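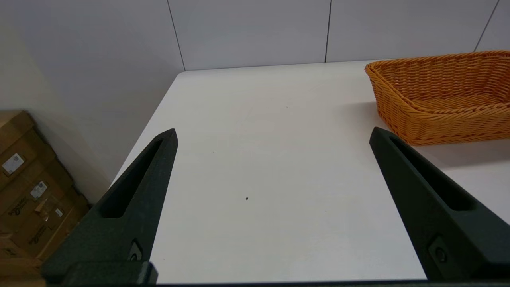 When the Wallin Film Festival opened its jury room to the public in January, Cecilia Addo expected a handful of curious people and a lot of complaints. She got 282 requests for seats in a room that holds far fewer.

Addo has run the festival's programming since its third year. Over coffee at the Grilia, the two-screen theater where most of the festival takes place, she talked about why she stopped letting juries decide in private.

"People thought we were trading favors," she said. "We weren't, but I couldn't prove it. There were no notes and no record. You got a press release with a winner on it and that was all."

The change came after the top prize went to "Rorov," a slow drama about a ferry crew that many in the audience had walked out of. Addo still defends the choice. She said the jury talked about it for most of an afternoon and that the argument was better than anything printed in the program.

"I kept thinking, I wish the people who were mad had heard this," she said.

Under the new rules, the five jurors discuss the finalists in front of an audience, then vote by a show of hands. The audience can't speak. The festival received 305 submissions this year and screened 15 of them in competition, so the public session covers only the last stage.

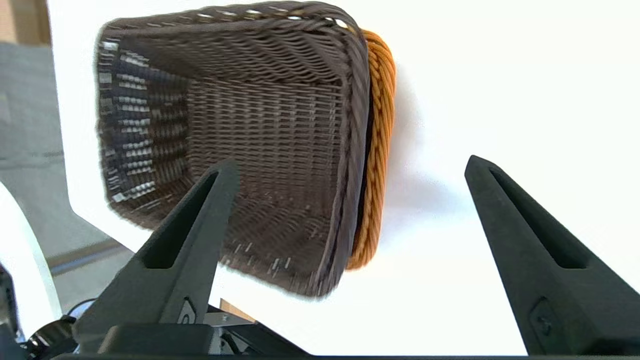
Not everyone on the jury liked the idea. Charito Maglaya, an editor who has served twice, told Addo she would quit if the session was recorded. They settled on no cameras and no phones, with a written summary posted the next day.

"I say different things when I know a director might watch it later," Maglaya said by phone. "I'd be nicer, and that's no use to anyone."

Maglaya ended up voting against the winner, a documentary called "Ullance," and said so out loud. The director was sitting in the second row. They had dinner afterward, and she says they are still on good terms - "mostly."

Addo admits there are problems. One juror hardly spoke. Another seemed to play to the crowd, and she plans to talk to the jurors about that before the next session. She is also looking at a bigger room, though she would rather keep it at the Grilia.

Asked whether larger festivals should do the same, she shrugged. "They have sponsors and broadcast deals. I have two screens and a popcorn machine. I can try things."

Submissions for next year open in the summer.
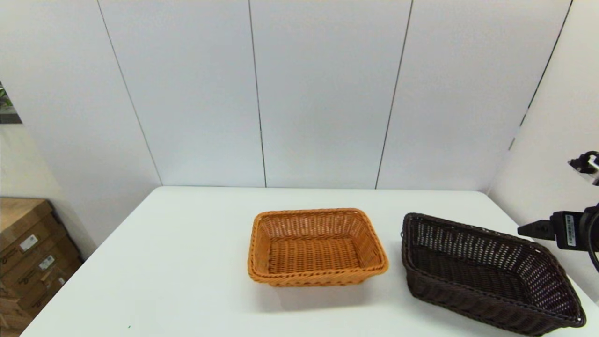 Two woven baskets on a white table.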